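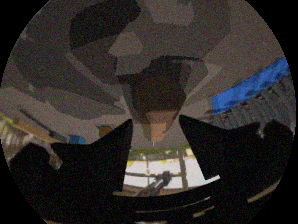 Wrist camera in the sim: finger clearance question

Forum: Home and Shared Shop Builds
Started by: mkt_bench

mkt_bench wrote:

I'm building a two-finger gripper for the arm at the Trindineck shop. Before I print the final fingers I'm running it in simulation with a round fisheye view at the wrist. The picture up top is from this afternoon's run, with the brown part with the tan tip hanging over the gap.

My problem is how much of the view the fingers take up. They cover most of the lower part, and the gap between them is narrow. I can still see the white panels and the grid lines through it, but not a lot else. I want to know if people would fix this in the finger shape or by moving the camera.

Fingers are 16 mm wide at the base and come to a point. The servo is a plain hobby one, driven through a small board I call the Eklow board because that was the name on the box it came in.

Mei-kuen

Imside_Rui wrote:

Move the camera. You want the tips in view, but you don't need to see that much of the fingers. On mine I raised the mount 8 mm and tilted it down a little, and I got a good part of the lower view back.

Also check your lens model. A lot of sims give you a clean circle with black corners, and then the real lens has the circle off center. If you train or tune anything on the sim view you'll have to redo it.

rodica_g wrote:

I disagree with Rui on the mount. Raise it and you make the whole wrist taller, and then it hits things when you reach under a shelf. I'd thin the fingers first. Pointed tips are fine for small parts, but there's no need for them to be that wide farther back. Take material off the outside faces and leave the inside faces alone.

Mei-kuen, what is the part you're picking? The low-detail mesh makes it hard to tell.

mkt_bench wrote:

It's a stand-in for a brush. I made it out of a few flat faces so the sim would run faster. The real one is rounder.

I can't go much higher on the mount because the cable comes out the top of the wrist. I could tilt it.

cmaihi wrote:

If the real one is rounder, then don't trust what the sim says about the grip. Flat faces against flat fingers will hold in sim all day. I had a box-shaped handle that picked fine on screen and the real handle rolled out of the fingers on the first try. Put in a better mesh for the part you're gripping and leave the background rough.

Corey

Imside_Rui wrote:

Agree with Corey on the mesh.

rodica_g, the shelf thing depends on the job. She hasn't said she's reaching under anything.

rodica_g wrote:

She has a gray thing on the right under the blue band that looks like shelving to me. I assumed.

mkt_bench wrote:

That's just part of the room model, I don't pick from it. All the picking is done on the table side. So height is only a problem for the cable.

murdo_i wrote:

Coming at this from the wiring end. You can bring the cable out the side with a right angle connector. Leave slack for the full wrist turn and tie it down in 2 places, one on the wrist and one on the forearm. Don't tie it at the joint. I did that on the Rakena arm and it chewed through the jacket.

I'd try the tilt before anything else. It costs you a wedge and two longer screws.

Murdo

rodica_g wrote:

Tilt is fine, but you'll lose some of the upper half. Right now she has the hanging part dead center with room above it. Tilt too far and the part goes out the top before the fingers get to it. Test it in sim with the part at the highest place you expect.

mkt_bench wrote:

Good point, I'll do that. Plan for now:

Side exit for the cable.
Small tilt, tested at the top of the reach.
Rounder mesh for the brush.
Thinner fingers only if the view is still bad after that.

cmaihi wrote:

I'd put the mesh first. If the finger shape has to change for grip, you'll be redoing the view test anyway.

Imside_Rui wrote:

I wouldn't. The tilt test takes a few minutes and you can run it with any mesh you like. But do both before you print.

mkt_bench wrote:

Ok, mesh tonight and tilt after. Murdo, do you have the part number for that right angle connector?

murdo_i wrote:

It's in a bin at the shop without a bag. I'll measure the pitch and post it here.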